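Hutapea Supply Room Guide
Part 9: Setting up the small-items bins

Okay, so you've made it through the big shelving (well done, I know Part 8 drags on) and now we get to my favorite bit, the little stuff. Gauze, masks, syringes. All the things that come in flat slippery packets and end up in a heap at the back of a drawer if you let them. I set up my first row of these bins on a slow afternoon and liked it so much I went home and did my bathroom cabinet the same way.

Before you start

You'll need three open-front bins per station, a flat surface at a height where you don't have to stoop, some clean flat cardboard to work on, a marker, and the Jimon log sheets from the binder. If the binder's out of sheets, the spares are in the Misus folder, behind the delivery slips. Wash and dry your hands first, and move your coffee somewhere else. I mean it about the coffee.

Note: I use the same blue bins everywhere. You don't have to, but the labels in Appendix C are cut for that size and they curl if you put them on anything narrower.

Reading the packet

This is the part people want to skip, and then they come and find me later asking what REF means. Take one packet out of the delivery, lay it flat with the print facing you, and go over it before anything gets sorted.

1. Find the product name. On a lot of our gauze it's in several languages, so look for the English line, "Gauze swabs, sterile" or whatever it happens to be.
2. Find the size and the ply. You want 5 x 5 cm and 12 ply for the front station. The bigger squares look almost the same in a pile, so please read the numbers and don't go by feel!
3. Find the REF box. The code next to it goes in the first column of the Jimon sheet. Copy the whole thing, letter at the end included.
4. Find the LOT box and copy that too, second column.
5. Find the hourglass. The date beside it is the use-by date. The little factory symbol has a date beside it as well, and that one is when it was made. I mixed these up for most of a spring and had Pilar Maldonado very patiently correcting my sheets, so no judgment here.
6. Turn the packet over, run your eye along the crimped edges, and check for holes or an edge that's lifting.
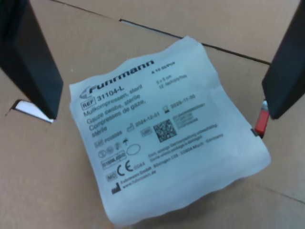
Tralari, October

A few changes to this page since the last printing, all of them small. The front station now takes the 5 x 5 cm gauze as its regular size, so the Fuhrmann packs with REF 31104-L on the label go there and nowhere else. They're marked 10 to a pack, which suits the front station nicely. I also moved the step about checking the edges up to this section. It used to come after the sorting, and then you'd have to dig back through a full bin for one bad packet. Very annoying.

Caution: the label tells you not to use the product if the sterile packaging is damaged. We follow that to the letter. A torn packet, a punctured packet, a packet where somebody has stapled a note to it (yes) goes in the reject tray and gets a line on the sheet. Don't tape it shut. Don't save it for "just wiping things" either, at least not in the same room, or it will wander back into a bin.

Caution: the umbrella symbol means keep it dry. No bins under the sink, no bins on the windowsill where the condensation runs down, and don't wipe out a bin and refill it while it's still damp.

Placing the bins

1. Lay the cardboard down flat. Mine is cut from old boxes and has holes and slots all over it, and it does the job perfectly well. It stops the bins from skating around and it's easy to replace when it gets grubby.
2. Line the bins up side by side, open fronts facing the way you'll be reaching. Push them together until they touch. If you leave gaps, packets fall down the gaps.
3. Decide on the order and stick to it. At the front station it goes small wrapped items, then masks, then syringes. I don't think there's anything magic about that order, it's just the one I learned, and my hand goes there by itself now.
4. Stand where you'd normally stand and reach into each one. If you have to twist your wrist to get to the last bin, shift the whole row over and try again.

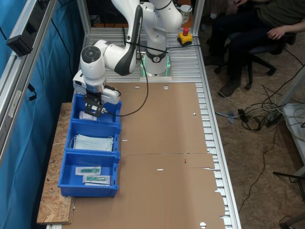 Now for the filling, and my one big rule is don't overdo it. A bin that's heaped to the brim looks wonderfully well stocked and is miserable to use. You want to be able to see the bottom, or near enough, and pick up one thing without three others coming along for the ride.

Masks: stack them flat, all facing the same way, and tuck the ear loops in as you go. They'll still tangle a bit. If you pull from the top and lift straight up you'll mostly get one at a time.

Syringes: keep them in their sealed pouches, always, and lay them side by side with the print up. I like them all pointing the same way but I've stopped fighting people over it. Never mix two sizes in one bin, even for a day, even if the delivery came in short.

Gauze and other small packets: label side up, oldest date at the front. When new stock arrives, take the old packets out, put the new ones in at the back, and then put the old ones in front. It takes hardly any time if you do it at every delivery and it takes forever if you don't.

Note: if a packet won't lie flat because the paper's wrinkled, that's fine as long as the seal is good. Wrinkled isn't damaged. Smooth it with your palm, gently, and carry on.

Finishing up

1. Fill in the last column of the Jimon sheet with the use-by date of the front packet in each bin.
2. Sign it. Initials are okay.
3. Clip the sheet to the side of the station, not inside a bin.
4. Flatten the empty delivery boxes and keep the clean ones for the next station.

Then go back once during your shift and look at the bins after people have been using them. That's how you find out whether your order makes sense. My first layout had masks at the far end, and by lunchtime there was a mask draped over the front of every single bin. I took the hint!
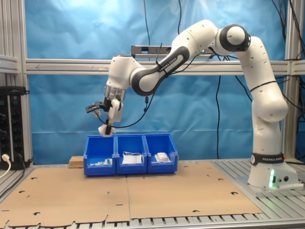
Dineo Venter wrote in after the last version went around to say that the order at her station runs the other way, syringes first, and she'd rather keep it. "We're left-handed on both shifts," she wrote, "and the syringe bin is the one we reach for least. I did try yours for a week. I kept coming up with masks." She also asked for a line on the Jimon sheet to write down which order a station is using, so anyone covering can check before they start grabbing.

Fair enough, and I've added the line. It's at the top right, next to the station name. Write the order from left to right as you stand facing the open fronts. If you change it, cross out the old one, write the new one in, and tell whoever has the next shift.

Swapping a bin out: see Part 10. Lids: we don't use them at the front station, but the long-term shelf does, and those instructions are with the shelf labels in Appendix C.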